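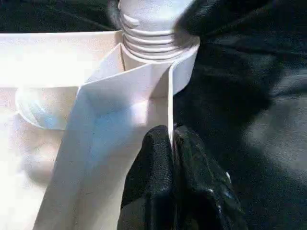
January 4, 2025

I have been building a two-arm setup at Paewai, the shared workshop, since June. The arms came first, then the grippers, and the table took longer than either of them. This post covers the parts that changed over the holidays, mostly for my own records and for the two or three people who have written to ask about cables.

The arms run on Estura, a small control program I wrote for an older project and never cleaned up. It still has all the old names in it. The old version sent commands from one long loop, and any slow step held up both arms at once. I split that into a loop per arm and one more for the grippers. The whole thing is now 212 lines shorter and I can read it again.

Cloth on the table

I put black cloth over the work surface. The bare top is glossy and threw reflections into the cameras, and I was losing the edges of anything pale. With white things on black cloth the edges are easy. The cloth wrinkles, and it slides when an arm drags something across it. I tried clips and took them off after a gripper caught one. I smooth it by hand between runs when I remember.

Strong light is still a problem. White card washes out to nothing on the bright side and goes bluish in its own shadow, so one sheet of folded card can look like two different materials. I turned the exposure down on the wrist camera and left the head camera alone.

Fingertips

The wrist view is mostly for bottles and small packaging. A threaded bottle neck is a good target because the ridges show up well. Thin card is a bad one. It folds before the force reading moves enough to notice, and by then the finger has pushed a panel in. I lowered the closing force limit from 210 to 100 in Estura's own units, which don't match anything real, and that helped with card and made heavier things harder to hold. For now there are two settings and I pick one by hand.

Large objects

The chair is the biggest thing I have tried on this table. I work with it upside down, legs in the air, with a gripper on each side. The left one goes to the edge of the seat and the right one goes in low, near where a leg meets the seat. The legs take up a lot of the space the arms want to move through, and most of my planning failures have been an elbow wanting to be where a leg is. Of the last 9 plans I threw out, most had that fault.

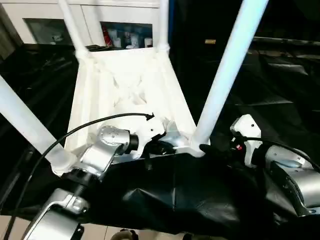
Cables

The left gripper cable goes over the arm in a long loop. I don't love it, but shorter runs pulled at the connector when the wrist turned. The right one lies along the top of the arm and has given me no trouble. I ordered a set of cable guides from Banus and will fit them on the left side when they come.

Next

I want to move the settings out of the code and into a file — I keep saying this. After that I will try the Plunuvex force sensor that has been sitting in its bag since I bought it. If it fits under the gripper without a new bracket I will post the numbers.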